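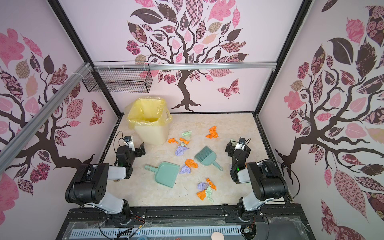
Speaker notes – Budgeting for a two-arm cell (Ullside shop managers' meetup, afternoon session)

Good afternoon, everybody, and thank you for staying on after lunch, I know how that goes. I'm Estrella Orozco, I look after equipment planning at Corklow, and I've been asked to talk about what it costs to get a pair of arms doing useful small work. I'll try to leave plenty of time at the end, though I have been told I never do.

(Leave the first slide up while people find seats. Water!)

Start with the job. Before you ask anyone for a quote, write the job in one sentence that a new hire would understand. Ours was "sweep the scrap paper together and get it in the bin." Two arms, a dustpan, a brush, crumpled paper on the floor of the cell and a lined trash bin in the back corner. It sounds like nothing at all, and I can tell you that our first purchasing meeting about it ran well past supper. A sweeping job needs one hand for the pan and one for the brush, and so right away you are pricing two of everything: two arms, two grippers, two wrist cameras, and two sets of spares if you're sensible.

(Pause here. Ask who has bought a single arm and later wished for a second. Wait for hands.)

Now the money. We set aside $3,000 for what I call the room around the robot, meaning the posts and rails, the floor surface, the wall panels, the base platform and the clear acrylic over the wiring. Muvura, the outfit that helped us plan, told us kindly that we'd forgotten the cable duct, and they were right. Please put cable duct on your list tonight. Put cable ties on it too – you will hang things off those rails that you never planned to hang, and it all wants tying on.

Wall panels got more discussion at our place than the arms did. Plain ones, patterned ones, everyone had a view. We ended up buying wallpaper panels with a tree print, pink, butterflies and all, and I've grown very fond of them. My advice is to price the walls as something you'll want to change, and keep a little back for a second set.

(If running long, skip to consumables.)

Consumables are where I got my own sums wrong. I had one line for "supplies" and I'd put $70 in it for the quarter. Bin liners, colored paper, a replacement brush, another dustpan... By February I was back in Mr. Escobedo's office asking for more, and he was very gracious about it, but he did keep the form. Our revised list has 39 items on it, and I'm happy to send it to anyone who leaves me an email address.

A word on household tools. Buy the ordinary dustpan and brush first, and buy spares of the same model on the same day. Handles differ more than you'd think, and a new handle shape can mean redoing your grasp settings, which costs you somebody's afternoon. People's time belongs in the budget as well. We left it out the first year and I still hear about it.

(Next slide: timeline. Point out the gap between delivery and first working day.)

Allow for that gap. The arms come, the acrylic comes later, the posts come in the wrong length, and meanwhile you're paying for the floor space. I'd plan a full month of nothing much happening and tell your boss so up front.

Questions. Somebody will ask about leasing – say we looked at it, and offer to go through the figures over coffee. Handouts are on the table by the door.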